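Novodach Cluvska Hanging Rail System: Review

6 Feb 2019

The Cluvska is a wall-mounted picture rail for small galleries and studio shows. It consists of an aluminum track, a set of clear or steel cords, and sliding hooks that lock by a thumbscrew. I used it through one full group show and part of a second, hanging works on paper, small oils and two heavy mixed-media panels. The earlier rail in the same room was a Bellini, so most of the comparisons below are with that.

What is in the box

The standard kit has 10 cords, 10 hooks, end caps, wall clips and one joining piece. Track is sold separately in cut lengths, and screws are not supplied. The instruction sheet is a single folded page with clear drawings and a load table that is printed too small. Spare hooks come in bags of 6.

Installation

The clips screw to the wall first and the track then presses onto them. On flat drywall this is quick. On old plaster it takes patience: the clips tolerate very little bow in the wall, and one that sits slightly back will not catch. I had to shim three of them with card. The Bellini track screws straight through its own face, looks worse, and does not care about the plaster.

The joining piece is a plain steel pin. It holds two lengths in line well enough, but hooks tend to stick when they cross the seam. A few strokes with a fine file on both cut ends fixed this.

Check level over the whole run before pressing the track home. It can be removed again, but the clips grip hard and the paint around them will suffer.

Hanging and adjusting

The cord drops into the track at any point along its length and turns a quarter to lock. After that it slides. Moving a work sideways while it is hanging is possible with one hand under the frame, and this saves a lot of time when spacing a wall. During the August hang I changed the order of one wall four times without taking anything down.

Height is set by the thumbscrew. The screw has a coarse thread and a small head, so fine changes are fiddly. Two works meant to share a center line needed several attempts each. Once set, the hooks did not slip by any amount I could measure over the run of the show.
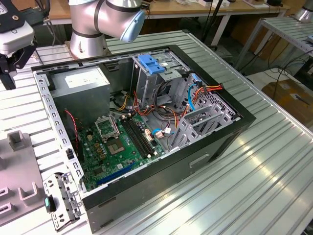 Cords

The clear cord is the weak part of the kit. It stretches under load for the first day or two, enough to put a row visibly out of line. Hang early, leave it overnight, then correct. It also keeps its coil from the packet, and lighter drawings twist away from the wall until it relaxes. Steel cord has neither problem and costs slightly more. It does catch the light from track spots, particularly against a dark wall.

For frames wider than they are tall, use two cords. A single cord on a center hook lets the work tilt whenever a door closes.

Appearance

The white track is a cold white and will not match most gallery paint. It takes emulsion after light sanding. The profile is slim, and set tight under the ceiling it reads as part of the molding. End caps are a loose fit -- two of mine fell off and are now held with a dab of glue.

Lighting add-on

Novodach also sells a clip-on lamp arm, the Miltatar. I tried one. The light is even and the color is good on paper works, but the arm flexes and the cable has no channel to run in. For a long wall, ceiling spots remain the better choice.

Cost

A full wall with steel cord came to 500, of which the track was 132. The Bellini would have been cheaper for the same run, with fewer hooks.

Verdict

Recommended for rooms where the hang changes often and the walls are reasonably flat. Buy the steel cord from the start, and order one extra bag of hooks. If the walls are old plaster, or if the same works stay up all year, the Bellini does the job for less.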